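Speaker Notes: Linen Service and Guest Room Standards in Small Hotels
Presented by Rahel Berchtold, Westel Hospitality Institute
Regional Lodging Forum, February 2020
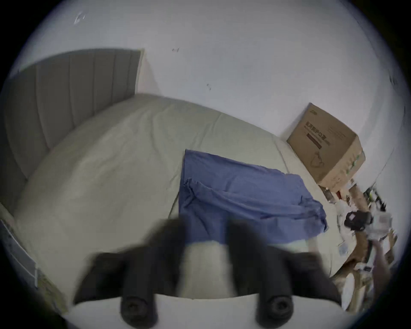 Opening

Good morning, and thank you to the Forum for the invitation. My remarks today concern the cost of clean bed linen in hotels with fewer than 80 rooms, and the agreements under which that linen is bought, washed and replaced. The Institute began this work at the request of member properties that had seen their laundry bills rise for several years in a row and could not say why.

I will speak first about how the study was carried out, then about contracts, then about what happens to linen inside the building. Questions are welcome at the end. Printed copies of the tables are on the registration desk.

(Pause for late arrivals. The side doors are slow to close.)

Slide 2: The study

The Institute collected records from 70 member hotels. Each property supplied its laundry invoices, its purchase records for sheets, pillowcases and towels, and its occupancy reports. My colleague Stelios Raptis visited seven of the properties in July and spent a full working day with the housekeeping staff at each.

We received 261 separate invoices in the first round. A good number could not be compared with one another. Some outside laundries bill by weight, some by piece, and some by a fixed weekly charge with extra fees for stained items. The first task was to restate all of them as a cost per occupied room night. Members who would like the worksheet may request it from the Institute office.

Slide 3: Own or rent

Members fall into two groups. The first group owns its linen and pays for washing, either in the building or outside. The second rents linen from a supplier such as Gralberg Linen Supply, which delivers clean stock and removes used stock on a fixed schedule.

Neither arrangement was cheaper in every case. Hotels with steady occupancy through the year did well under rental. Seasonal hotels often paid for deliveries they did not need in the quiet months, and their contracts did not allow them to reduce the order without a penalty. I would ask every seasonal operator in the room to read the minimum order clause before renewal.

(If asked about specific prices: the Institute does not publish supplier rates. Refer the person to the members' desk.)

Slide 4: Loss charges

The rental contracts we read all contained a charge for missing pieces. What they did not share was a method of counting. Under the Clarkoler agreement, for instance, the supplier counts at its own plant and the hotel has a short period in which to object. Under others, both parties count at the loading door and sign the same sheet.

The Institute recommends the signed sheet. It takes staff time, and we recognize that mornings are busy. Even so, disputes were fewer at the hotels that used it, and those that did occur were settled sooner.

Slide 5: Inside the building

Mr. Raptis found that the linen room itself deserves more attention than it receives. At the Tzanetos House, shelves had been labeled by bed size and new stock was always placed at the back. Older sheets were therefore used first and wore evenly. At another property, which I will not name, queen and king sheets were folded to the same size and stored together. Attendants opened several before finding the right one, and the opened sheets were sent back to be washed.

Small changes of this kind cost little. A colored thread in the hem will identify the size of a sheet while it is still folded. Most suppliers will add one on request at the time of purchase.

Slide 6: Reuse programs

Many members now invite guests staying more than one night to keep their sheets and towels. We support the practice, with one caution. The choice offered on the card must match what the attendant does. Guests who asked to keep their towels and found them replaced were more likely to comment on it than guests who were offered no choice at all.

(Allow time here. This slide drew the most discussion at the members' meeting.)

Slide 7: Next steps

The Institute will prepare a model linen contract for members, with a clear counting procedure and a seasonal adjustment clause. A draft will be sent to all participating hotels for comment. Properties that wish to join the second round of the study should leave their details with Mr. Raptis, who is seated near the front.

I thank the housekeeping managers who gave us their records and their time. I will now take questions.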